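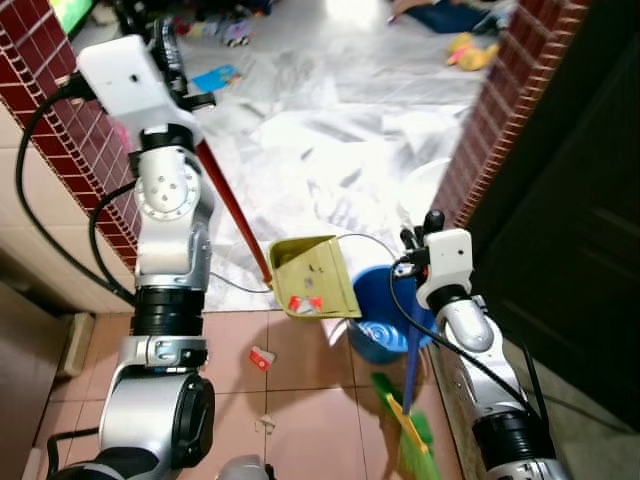 Irene Maslow, Lecturer in Building Hygiene, Cokport Technical College
Handout for the unit on settled dust. Revised July 2, 2023.

Settled dust in dwellings: sources, loading and sampling

1. Terms

Settled dust is particulate matter that has come to rest on a surface. It is distinct from airborne dust, although the same particle may belong to either group at different times of the day. Litter means pieces large enough to be picked up by hand: paper, packaging, food scraps. Litter is removed before sampling and recorded separately.

Dust loading is the mass of dust per unit of floor area. Concentration is the mass of a given substance per unit mass of dust. The two are often confused in student reports. A floor can carry very little dust with a high concentration of lead, or a heavy layer of dust with almost none. Loading multiplied by concentration gives the amount of the substance per unit area, and exposure estimates for small children normally start from that value.

2. Sources

Material found on a floor comes from outdoors (tracked-in soil, street grit, pollen, soot) and from indoors (textile fibers, skin flakes, hair, cooking residue, wear from paint and flooring). The split depends on the season, the type of entrance, the number of occupants and whether shoes are removed. Entry zones usually show more mineral material than bedrooms, where fibers and skin flakes make up a larger share.

A doorway between a hard floor and a carpeted room should be treated as a boundary. Sample each side on its own. Combining them produces an average that describes neither surface.

3. Settling and resuspension

Coarse particles settle within minutes. Fine particles can stay in the air for hours and are carried from room to room by drafts. Walking lifts part of the settled layer back into the air, more from carpet than from tile. Dry sweeping does the same. It gathers the coarse fraction well and moves much of the fine fraction into the air, from which it settles again after the floor has been judged clean. For this reason, note the method and the time of the last cleaning on the field sheet before anything else is done in the room.

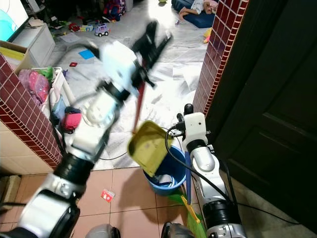

Could we skip the waiting period if the windows had been open during sweeping? The question was raised in the November session, and the argument was that the fine fraction would have left the building with the exhaust air. The answer is no. Open windows remove some of the airborne material and bring in new material, and the proportions are unknown unless the air is measured at the same time. Wait two hours in all cases and write down the window positions.

4. Sampling procedure

Mark out the test area with tape. On hard floors, use the flat Greso nozzle and pass over the area in parallel strokes, then again at right angles. On carpet, use the slotted nozzle and move it slowly. Keep the nozzle in contact with the surface throughout. Cap the filter holder before switching off the pump.

Weigh the filter before and after, under the same humidity. Filters that have been in a damp room need to stand overnight in the balance room. Record the blank filter as well. Reports without a blank are returned unmarked.

Pass the sample through the 1,000 micrometer sieve. Keep what is left on the sieve, label it as coarse, and do not add it to the dust mass.
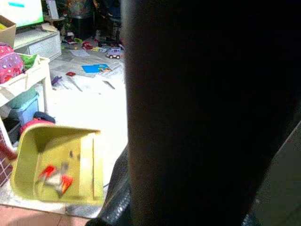 The coarse portion still has diagnostic value. Sand points to the entrance mat, paint chips to window frames and door edges, and crumbs to eating areas. Describe it in a short note, without weighing.

5. Reading the result

The Fullside data set, used in the exercises, gives a loading of some 145 milligrams per square meter for tiled hallways. Treat this as a teaching value for one group of buildings. Do not use it as a limit or a target.

Large differences between neighboring rooms are common. Before attributing them to occupant behavior, check nozzle contact, pump flow and the tape measurements, in that order. Flow errors are the usual cause when all readings from one visit are low.

6. Before the next session

Complete the Mets worksheet, sections A and B. Convert every result to milligrams per square meter before entering it. Bring the field sheet for your own hallway, including the cleaning entry.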